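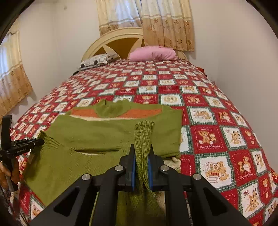
About Stillberg

Stillberg is a small firm that mends, alters and occasionally rescues knitwear. We work from two rooms above a key cutter's, up a staircase that the letting agent described as characterful. Parcels come in, jumpers go out, and in between there is a good deal of squinting.

How we started

Kiri Lowther set up the business after eleven winters in the returns department of a knitwear wholesaler called Kourkoulas, where perfectly decent cardigans were written off for a hole you could cover with a lentil. She began taking mending in at home, in the evenings, on the understanding that it would be a quiet hobby. By the following July she could no longer reach her own kettle.

The name comes from the label inside the first jumper she ever repaired for money. We have never managed to find out who or what Stillberg was. If it was you, please write in, preferably before you instruct a solicitor.

What we do

Mostly elbows. After elbows come cuffs, then necklines, then moth damage, which customers tend to report in a lowered voice. We darn, we re-knit ribbing, we shorten sleeves for people whose relatives knit optimistically. We will also replace a zip, though we reserve the right to sigh.

We match yarn by eye from our own shelves, which hold 505 shades at the last stocktake, 47 of them navy. If we can't find a match we will tell you, and offer you something that clashes on purpose. A surprising number of people choose the clash and then claim it was their idea.
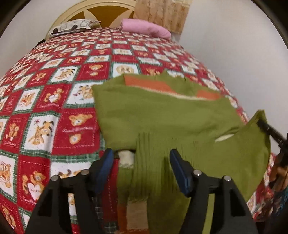 Green knitwear, teddy bear blanket.

What we don't do

Leather, wedding dresses, or anything felted in a hot wash by a helpful spouse. We can recommend a sympathetic ear for the last of these. We don't dye, and we don't do same-day work, however sad the email.

How it works

Post us the garment, clean, with a note saying what is wrong with it. "It's obvious" is not a note. We write back with a price, and if you say yes we get on with it. Bookings and payments go through Vilix, a system we chose because it was cheap and have grown to respect because it is still cheap. Small repairs take 2 weeks. Large ones take longer — and Fair Isle takes as long as it likes.

Classes

We teach darning in the back room of Huma, the café across the road, in return for which we are expected to buy cake. Classes are small and beginners are welcome. Bring one damaged sock and keep your expectations modest. So far 129 people have finished the course, and a few of them have stopped sending us their mending, so as a business plan it has its weak points.

Getting in touch

Email is best. The telephone is usually underneath something. If you want to call in person, ring the top bell and allow time for whoever is nearest to put down their needle without losing the stitch.

Page last updated 2019-02-18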